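4.2 Gripper Width Estimation and Latency Matching

The demonstration recorder, Torunier, stores wrist video and inertial data on separate clocks. Before a demonstration can be used for training, both streams must be placed on a common time base and the opening of the fingers must be recovered from the video. We describe the two steps together because an error in the first shows up as an error in the second.

Finger width is computed from the two square markers, one on each finger mount. Marker corners are detected on the raw fisheye image and then undistorted as points, which avoids resampling the whole image. The horizontal separation of the two marker centers in the camera coordinate system is mapped to an opening by a linear fit, computed once per gripper. When only one marker is found, the other is placed by symmetry about the optical axis. When neither is found, the sample is flagged and filled by interpolation, up to a gap of eight samples. Longer gaps cause the episode to be split.

The garment tasks put the most strain on this step. Thick cloth held between the pads bends the fingers slightly, and the opening commanded on the robot must be smaller than the opening observed during the demonstration. Figure 6 gives a wrist view from the denim task, with the fingers apart and both markers in view. 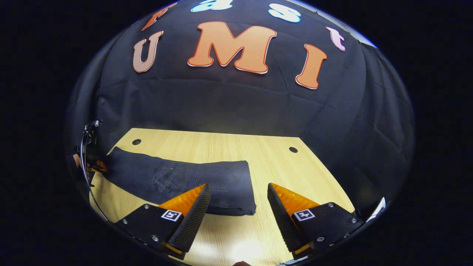

Why not estimate the width directly from the finger pads? The pads deform under load and are often hidden by cloth, while the markers sit on rigid mounts and keep a fixed shape in the image.

Figure 6. Wrist camera view in the denim task, before undistortion. The folded jeans lie ahead of the fingers, and a square marker is visible on each mount.

Time alignment is handled by Purba, a small offline tool that searches for the offset giving the highest correlation between image motion and gyroscope magnitude. The search window is 100 ms on either side of the recorded offset. Of the 873 episodes collected for the garment tasks, 44 had a correlation peak at the window limit and were removed — we did not widen the window to recover them.

At run time the same offsets are applied in reverse. The Festamside controller receives a sequence of end-effector poses and widths, drops those whose target time has already passed, and sends the rest ahead by the measured actuation delay of the arm and the gripper separately. The two delays differ, and using a single value for both made the fingers close late at the hem. The delays were measured again in January, after the gripper firmware was updated, and the later values are used in all results reported in Section 5.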